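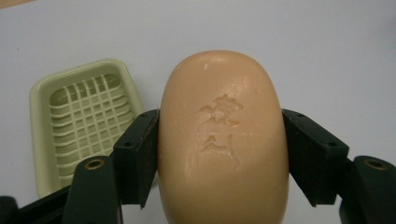 第四章　香皂与方格皂托：摆放、日常使用与清洗

Flamum 洗手台套装使用手册，浴室与洗衣间分册
修订日期：10/06/2018
本章执笔：Eilidh Kerr　　校读：Catriona Purves

前面三章讲了挂钩、毛巾杆和杯架，终于轮到我们最喜欢的部分了！一块香皂加一只皂托，零件少得不能再少，可是每天要用上好多回，放对了地方，整个洗手台都会清爽起来。本章从开箱讲到清洗，再讲到一块香皂快用完时怎么办，顺着读下来大概泡一杯茶的工夫。急着用的读者可以直接翻到 4.3，其余的以后慢慢看也完全没有问题。

本章适用于方格底皂托（小号），以及 Lellside 手工皂坊的桃色椭圆皂。您手头如果是别家的香皂，也请放心读下去，尺寸合适的话，步骤是一样的。大号双格皂托的装法不同，请看第 44 页的附录。

4.1　动手之前

先认识一下两位主角。

香皂：椭圆形，四周圆滑，没有棱角，正面有浮雕图案。新皂的浮雕比较清楚，用过一段时间以后会慢慢变浅，线条变得断断续续，最后只剩下一点起伏。这是香皂的正常变化，不影响使用，也不需要更换。很多老用户跟我们说，他们反倒喜欢浮雕磨掉一半的样子，拿在手里特别顺！

皂托：小号，长方形，四角圆滑，边沿不高，底部是一格一格的小方孔。水从方孔里漏下去，皂底就能透气。

另外请准备：
一张稳当的桌子，或者一段平整的台面。
一块干净的浅色垫板，白色最好。泡沫板、旧画板的背面都行。
一块软布，不掉毛的那种。
一只能装 2,000 毫升水的盆，清洗那一节会用到。
一把旧牙刷。

注意：请不要在洗手池的边上做首次检查。新皂表面滑，一失手就会磕出缺口，还可能顺着池壁一路滑到下水口。桌上做完检查再端过去，很省心。

为什么要浅色垫板？因为在白底上什么都看得清楚：皂屑、小毛刺、水印，一眼就能找到。我们在 Strachan 样板间试过木桌面、花瓷砖和深色石台，每一种都会漏看东西，换成白板以后，连浮雕沟里的一点碎末都躲不过去。这块垫板之后也别扔，每次清洗皂托都可以拿出来再用。

4.2　布置检查台面

1. 把桌面擦一遍，等它干。木头桌子请不要用湿透的抹布，拧干再擦。

2. 把垫板平放在桌面中间，光滑的一面朝上。垫板比桌面略小一点最舒服，四周留出一条木边，端起来的时候手指有地方伸进去。

3. 用手掌在垫板上轻轻按几下，看看有没有翘角。翘起来的话，把板子翻个面，或者在下面垫一张薄纸。

4. 垫板上先只放香皂。皂托留到下一节再拿出来，这样桌上不会乱。

5. 把香皂拿起来，离开垫板一点点，慢慢转一圈，对着光看侧面。表面有细细的划痕和浅色的纹路都不要紧，那是运输和取用当中留下的。

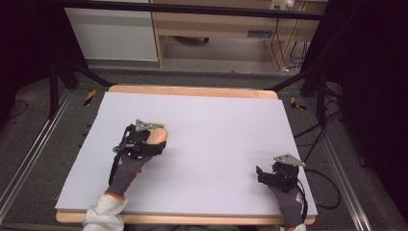
图 4-1　铺在浅色木桌上的白色垫板，四周露出木边。

6. 看完侧面再看正面。浮雕的沟里如果积了白色的碎末，用软布的一角沾一点点水，顺着线条擦，不要来回搓。

7. 摸一摸边缘。应该处处圆滑。要是有一小块翘起来的毛刺，用拇指抹平就好，不需要刀，也不需要砂纸！

提示：拿香皂的时候捏住左右两侧，比捏上下两头稳得多。椭圆皂的两侧弧度比较缓，手指的接触面大。用夹子取用也是同样的道理，夹面要贴住两侧，力气够把香皂提起来就行，不必再加。

注意：不要用指甲去抠浮雕。抠下来的那一点再也补不回去，而且会让旁边的线条更快磨平。

检查过程中如果发现小缺口，先别着急。缺口在米粒大小以内的，洗几次手就会自己变圆。更大的缺口请记下位置，连同包装侧面的批号（例如 3,465）一起寄给 Vorville 客户服务，我们会换一块新的。来信时不用把香皂寄回，自己留着用吧，缺口的香皂一样洗得干净。

4.3　把香皂放进皂托

好，最有意思的一步来了。听上去简单得好笑，把香皂搁进托子里嘛！可是放得正不正，差别真的很大。放正了，水漏得快，皂底也不糊；歪着搭在边沿上，一边老是泡着，过不了几天就软成一摊。

1. 把空皂托放到垫板上，底朝下。习惯用右手的人放在左边，习惯用左手的人放在右边，给拿香皂的那只手让出地方。

2. 检查底部的方孔是不是都通。对着光看，或者往里吹一口气。有塑料毛边挡住孔的，用牙签轻轻捅掉。

3. 皂托四周请空出一圈，先不要摆别的东西。杯子、刷子、小瓶子，等放好了香皂再请它们回来。

4. 捏住香皂两侧，移到皂托正上方，长边对长边。

5. 慢慢放低，让香皂的底面先碰到方格，再松手。不要从高处丢下去。

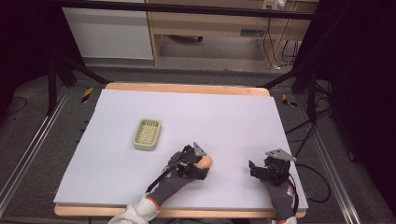 图 4-2　空着的方格底小托盘，单独放在白板的左半边。

6. 松手以后看一看四边。香皂和边沿之间应该有空隙，最窄的地方也要有 6 毫米。空隙太小，手指就伸不进去，每次都得把整只皂托倒过来才能把香皂弄出来，相信我，早上赶时间的时候您不会想这么干。

7. 轻轻推一下香皂的一头。它应该能动一点点，又不会翻出来。

8. 把浮雕朝上。朝下也能用，不过图案会被方格压出印子，看着有点可惜。

提示：皂托边沿不高，所以拿取很顺手，也因此不适合竖着放香皂。如果您确实喜欢竖放，请选用带靠背的型号。

注意：新皂第一次入托，请让它干着过一夜再用。刚拆封的香皂表面偏软，先晾一晾，后面会耐用不少。我们自己偷懒的时候也跳过这一步，不会出什么大事，只是皂底的格子印会深一些。

取出香皂的时候，顺序反过来就可以了：先用手指在短边那头轻轻一顶，让它松动，再捏住两侧提起。如果香皂粘住了，请看 4.6，不要硬掰。

4.4　搬到洗手台

检查完了，香皂也躺舒服了，现在可以搬家。皂托和香皂可以一起端，不用分两趟。

1. 一只手托底，另一只手扶边。只捏着一条边沿提起来，皂托会晃，里面的香皂容易滑到一头去。

2. 选位置。离水龙头远一点，以水花溅不到为准。最简单的办法是开着水洗一次手，看看台面上哪里还是干的，就放那里。

3. 放下以后把皂托转一转，让短边朝向自己。这样手伸过去，正好捏到香皂的两侧。

4. 皂托底下要能流水。台面有坡度的，让低的一头朝着池子；完全水平的台面，可以垫两根细木条或者一只浅碟。垫碟子的话要记得天天倒水，Catriona 家里的那只碟子就因为忘了倒，养出过一圈很壮观的皂冻。

5. 家里有小孩的，位置再往外挪一点，够得着才会用。

不建议的位置：
窗台正对阳光处。香皂会干裂，桃色也会变淡。
暖气上方。
淋浴花洒的正下方，哪怕看起来特别方便。
洗衣机顶上。甩干的时候它会一路走到边上，然后跳下去。

厨房也能放一只！我们特别推荐洗菜池旁边，处理完洋葱和鱼，手边就有一块香皂，太好用了。厨房的油烟重，皂托的清洗要勤一些，方法和浴室的一样。

洗衣间的读者请注意，这块香皂是洗手用的，洗领口和袖口请另外备一块洗衣皂，两块分开放，各用各的皂托。

4.5　每天怎么用

日常使用没有太多规矩，下面这几条是我们在样板间里用了整个五月以后留下来的。

先把手打湿，再拿香皂。干手拿湿香皂容易滑。

在手心里转几圈就够了，泡沫会自己上来。

用完冲一下香皂表面的泡沫，甩一甩，再放回去。带着厚泡沫放回皂托，方孔会一点一点糊起来。

两面轮流朝下。今天浮雕朝上，明天朝下，皂体磨得均匀，最后不会变成一头厚一头薄的小船。介意格子印的人可以只用背面朝下，那就请多晾一会儿。

晚上最后一个用的人，把皂托拿起来倒一倒水。就这么一个动作，香皂真的能多用好久！

几个人共用一块香皂的，最好备两块，一块在用，一块在晾，每隔几天换一次班。晾着的那块放在通风的架子上，底下垫一张纸就可以。我们测试的时候发现，有晾干时间的香皂手感结实得多，皂底光溜溜的，连方格印都快看不见了。

注意：请不要把香皂长时间泡在水里，也不要把皂托的方孔用胶带封起来当盒子用。我们收到过这样的来信，想法很有创意，结果不太美。

4.6　清洗皂托

每星期洗一次就够，厨房的那只洗两次。整个过程不长，请把前面用过的垫板再请出来。

1. 在桌上铺好垫板。

2. 取出香皂，先放到一边的干布上。香皂粘在底上的时候，往方孔里滴几滴温水，等一会儿，再从短边轻轻推。千万别用刀撬，方格会断。

3. 把皂托翻过来，在水池里磕两下，大块的皂屑就掉了。

4. 盆里倒 2,000 毫升温水，把皂托整个浸进去。不用加清洁剂，皂托上沾的本来就是香皂，泡一泡自己就起泡了！

5. 泡到皂垢发白发软，用旧牙刷刷方孔。先横着刷一遍，再竖着刷一遍，四个角单独转几圈。

6. 清水冲净，甩干，放到白色垫板上看一遍。 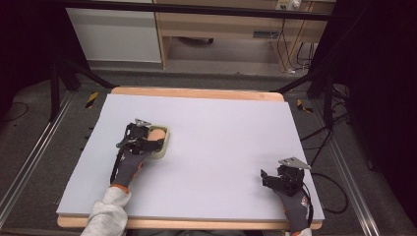
看的时候不妨换几个方向，边沿内侧和圆角的地方最容易留下一层薄薄的皂膜，正面看不出来，斜着看才会发亮。用手指抹一下，发涩就是干净了，发滑就再冲一遍。圆角处擦不到的，把软布卷成小尖，塞进去转一转。

7. 皂托立起来晾干，方格底靠着墙。

8. 等皂托干透，再把香皂放回去，步骤同 4.3。

洗下来的水先别倒！用它来擦洗手池正好，水龙头底座那一圈水垢也能顺便带走。擦完记得用清水过一遍。

注意：皂托是塑料件，不要用开水烫，不要进烘干机，不要用钢丝球。洗碗机的上层可以，下层太热，边沿会变形。

香皂本身需要洗吗？需要的时候很少。表面沾了头发或者绒毛，用水冲着，拇指一抹就掉。掉在地上沾了灰的，冲一冲，在垫板上转着看一圈，确认浮雕沟里没有沙粒再用。沙粒会划手，这一步请不要省。

4.7　香皂变小以后

一块香皂用到后半程，会有一段不上不下的日子：浮雕快没了，拿着有点薄，扔掉又舍不得。千万别扔，玩法很多。

接皂法

1. 旧皂和新皂都用温水打湿，搓出一层泡沫。

2. 把旧皂贴到新皂背面，也就是没有浮雕的那一面，对准中间。

3. 用手掌压住，慢慢数到二十。

4. 放回皂托，旧皂朝下，晾一夜。

第二天它们就长在一起了，第一次成功的时候真的很有成就感！偶尔会分家，多半是旧皂太干，回到第一步，泡久一点再来。

皂袋法

把几块小皂头放进起泡网袋，挂在挂钩上（挂钩的安装见第二章）。泡沫比整块香皂还多，孩子们特别喜欢。网袋用完也要沥水，挂着就行，不要搁在皂托里，会把方孔堵住。

抽屉法

完全干透的皂头用薄纸包好，放进放毛巾的抽屉。香味淡淡的，能留很久。包之前一定要干透，否则纸会粘在皂上，撕也撕不下来。

皂头小到会从方孔边上卡下去的时候，就不要再放在皂托里了。卡住的小皂头用温水泡软，从底下往上顶出来。

4.8　常见情况

香皂底部发黏。
皂托下面积水了，或者离水龙头太近。按 4.4 重新选位置，先把香皂取出来晾一天。

香皂表面出现裂纹。
太干，或者晒到了太阳。挪到阴凉的地方，正常使用几天，细纹会自己合上。裂得深的，顺着裂缝掰开，当两块小皂用。

浮雕磨得不均匀，上半边还在，下半边没了。
跟握法有关系。每次都用同一个方向拿，掌心压着的那一头就磨得快。换个方向拿就好。

表面有浅色的斑点和条纹。
干掉的泡沫，或者是细小的刮痕。冲一冲，还在的就是刮痕，不用管它。

皂托在台面上滑来滑去。
把台面和皂托底都擦干净。皂膜是很好的润滑剂，擦掉就老实了。还是滑的话，在四个角下面各贴一小片防滑垫。

皂托颜色变得不均匀。
常见于硬水地区。用一点白醋兑水，泡过之后刷洗，多冲几遍，等醋味散了再放香皂。

香皂太大，放不进皂托。
不要削。先放在浅碟上用几天，边上磨圆了自然就进去了。实在差得多，请改用大号双格皂托。

香皂太小，在皂托里晃。
没有关系，照常使用。在意声音的话，可以把两块小皂并排放，中间留一点空。

4.9　收起来不用的时候

出门时间长，或者换季整理洗手台，都可以把这一套收起来。

1. 按 4.6 把皂托洗净晾干。

2. 香皂在通风处晾到表面完全不黏手，冬天要多等两天。

3. 用薄纸把香皂松松地包一层。不要用保鲜膜，里面会闷出水珠。

4. 皂托和香皂分开放。叠在一起收，时间长了方格印会压得很深。

5. 放进抽屉或者纸盒，避开衣物当中颜色特别浅的丝绸和羊毛。

6. 盒子外面写上“香皂”。听起来多余，可是包好的椭圆皂看起来非常像点心，Eilidh 家里已经出过一次误会了。

再拿出来用的时候，先铺好白色垫板，从 4.2 的第 5 步做起，转一圈看看有没有新的裂纹，然后入托。放久了的香皂头一两次泡沫会少一些，用温水多转几圈就回来了。

配件补充：皂托、起泡网袋和防滑垫片都可以单独订购，订购时请写明“小号方格底”。Lellside 的香皂按季节做，桃色这一款全年都有，浮雕图案偶尔会换，收到和上一块不一样的图案属于正常情况。

下一章：牙刷杯与漱口杯的沥水架。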